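The Deposit

a short story

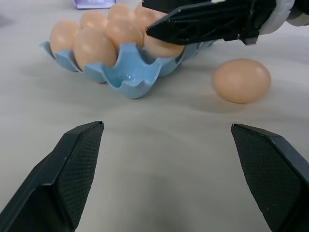 1. Ameck

Daichi Kobori wanted his deposit back. It was $1,847, and he had been told at the time, by a man eating a pear, that it was fully refundable provided he left the apartment the way he found it.

He had found it with a dead wasp in the light fixture. He mentioned this in his letter to Ameck Property. He said that if they wanted the wasp restored he would need until December, and even then it might have to be a different kind of wasp.

Ameck wrote back to thank him for being a valued resident. They had inspected the unit and identified 139 issues. A list was attached. Daichi made himself a sandwich and read it at the counter of his new place, which was smaller and cost more and had a view of a tire shop.

Item 1 was "wall, general." Item 2 was "wall, other." Item 14 was "smell (onion)." Most of the rest were nail holes, entered one at a time, with the kind of patience he had never once seen from Ameck when the heat was off.

"I didn't hang that many pictures," he told his sister on the phone.

"You hung the map," she said.

"The map took four nails."

"You hung it nine times, Daichi. You kept saying it was crooked. The floor was crooked."

He wrote that down. The floor was crooked. It seemed like something a lawyer would charge for.

2. Nunon

Ameck did not handle its own disputes. Disputes went to Nunon, which had a phone number and a recorded woman who was sorry. She was sorry for the wait, and then she was sorry he was having trouble, and when he pressed zero eleven times she was sorry she hadn't understood. By three in the afternoon he had grown fond of her. He put her on speaker and did the dishes.

At ten past four a living person came on and asked for his unit number.

"Six," said Daichi.

"There's no six in that building."

"I lived in it for five years."

"I have a five," said the man from Nunon, "and I have a seven." He typed for a while. "Would you like to have lived in seven?"

Daichi thought about seven. Seven had a balcony. The woman in seven used to grow tomatoes out there and sing to them in the evening, badly, and once she had dropped one on his head and called down that it was a gift.

"What's the deposit on seven?" he asked.

"Two thousand and fifty."

"Then yes," said Daichi. "I lived in seven."

There was more typing. The man said that unfortunately seven was still occupied, by a tenant in good standing, and that claiming her deposit would be fraud. He said it without any heat. He asked if there was anything else he could help with today.

3. Bae and Fesia

The letter that came next was from Bae and Fesia, attorneys. They represented the building, or the company that owned the company that owned the building, and they wished to advise Mr. Kobori that as unit six did not exist, no deposit could have been collected on it. They also wished to advise him that he owed $139 for cleaning it.

He read this twice, standing up. Then he sat down and wrote the best letter of his life. It was one paragraph long. He said he would be glad to pay for the cleaning of a unit that did not exist as soon as they sent him a photograph of it clean. He added that he was enclosing five years of canceled rent checks, each with a 6 in the memo line, each cashed, and that he supposed somebody at the city might enjoy looking at them too, given how the city felt about apartments it had never heard of.

He put in one of the checks as a sample and kept the rest in the freezer, under the peas.

Eight days later an envelope came with $1,847 in it, by cashier's check, and no letter at all. His sister said to deposit it before they changed their minds, so he walked it to the bank on his lunch hour and waited in line behind a man with a coffee can full of dimes.

On the way home he went past the old building. The buzzer panel by the door still read five, then a strip of tape, then seven. Up on the balcony the woman was out with her tomatoes, between songs.

"Hey, six!" she called. "Where've you been?"

"I moved," said Daichi.

"Somebody's been in there sanding the floor," she said. "It's still crooked."

He asked if she had any tomatoes to spare, and stepped back a little, and held out his hands.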